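Kitchen walk-through, Grullside house, January round

Filled in by Nives Messina, with far too many comments as usual

So I do this twice a year, once after the holidays and once when it gets hot, and every time I promise to keep it to one page. Sorry in advance! Boxes first, chatter after. If you live in the house, please read at least the items marked FIX, and put your initials on the sheet inside the pantry door when yours is done.

1. Smoke alarm, hallway outside kitchen: OK
Pressed the button, it screamed, the dog next door joined in. Battery swapped anyway. The date on the back is still good until next winter, so put a new alarm on the fall shopping list (Bijan, you have the list).

2. Fire extinguisher: FIX
Needle is in the green and the pin is in place, lovely. But it was behind the recycling again, and I had to move two bags to get at it. It goes on the hook by the back door. I want to be able to grab it in the dark with my eyes half closed.

3. Stove, burners and knobs: OK with a note
All 4 burners light on the first or second click. The front left knob is loose and slides off if you pull even a little. I pushed it back on and it holds, but don't let it go another six months. The grease tray was better than last time (much better, thank you, whoever that was).

4. Range hood filter: FIX
Oh dear. I soaked it in the sink with hot water and dish soap and the water went the color of gravy. It needs a second soak, and then it needs to be on somebody's calendar. Grease up there is the thing I worry about most in this kitchen, more than the outlets, more than the knives. If you fry on the Wema pan, run the hood on high and leave it going for a few minutes after you finish.

5. Outlets by the sink: OK
Test button trips, reset button resets. The kettle and the toaster are on separate outlets now and I'd like them to stay that way.

6. Cords: FIX
The rice cooker cord runs behind the faucet. I moved it. It was back behind the faucet when I came in for a glass of water at 9 p.m. Please, please use the outlet on the other side.

7. Fridge and freezer temperatures: OK
Fridge thermometer read 38, freezer read 0. The door seal on the Bredus has a little split at the bottom corner, which I cleaned and pushed flat. Try the dollar bill test in spring: close the door on a bill and tug. If it slides right out, we need a new seal. The part number is taped inside the fuse box door, and it ends in 554, because I got it wrong once and ordered one for a completely different fridge.

8. Cutting boards and wooden things: OK with a note
I get more arguments about this item than any other, so let me write it out properly. Wood is fine. I love wood, I grew up with wood! What I look for is cracks, fuzzy spots, dark patches near the ends and anything that smells sour when you put your nose right up to it. Boards get scrubbed, stood on edge and left alone until morning. Same goes for spoons, spatulas and chopsticks: wash them, dry them with a towel, stand them up with some air between them. Two old spoons failed the nose test and went in the trash. I'm not sorry.

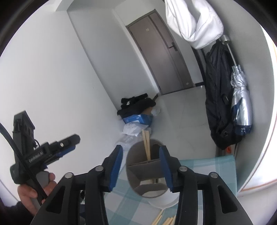 Fidelina Huamán wrote back that she thinks I'm too hard on the old spoons, and that her mother boiled hers for ten minutes every month and kept the same set going for years. She also asked if a light sanding would count as a fix. My answer is yes to sanding, as long as you oil it afterward with something food safe and you throw it out the moment it splits. Boiling now and then, well, it does dry the wood out, but I'm not going to come over and stop anybody's mother.

9. Knives: OK
All on the magnetic strip, handles tight. The bread knife has a wobble I can feel but can't see. I've put a bit of blue tape on it so I remember to check again.

10. Under the sink: FIX
Damp ring around the shutoff valve. I dried it, laid down a paper towel and came back an hour later, and there was a wet spot the size of a quarter. Slow drip, then. Bijan Mirzaei has the wrench and the plumber's number. Also, the drain cleaner and the vinegar do not need to live next to each other. Top shelf for the drain cleaner, with the cap on tight.

11. Pantry: OK with a note
No moths, no mouse business. Three bags of flour open at once, though. Please finish one before you start another, and get the open ones into the Rashti jars, the tall ones with the clip lids. I threw out a can with a bulging top. Never taste from a can like that to see if it's okay, just toss it.

12. Floor and step stool: FIX
The mat in front of the sink curls up at one corner, and I caught my toe on it twice just doing this list. Either tape it or get the rubbery kind. The stool is solid, all feet have their caps.

Still open from last summer: the light over the stove (flickers when the microwave runs) and the window latch. Védís has asked for the ladder back once the light is done.

Next round when it gets hot. Leave your grumbles on the pantry sheet, in pen please, the pencil ones smudge.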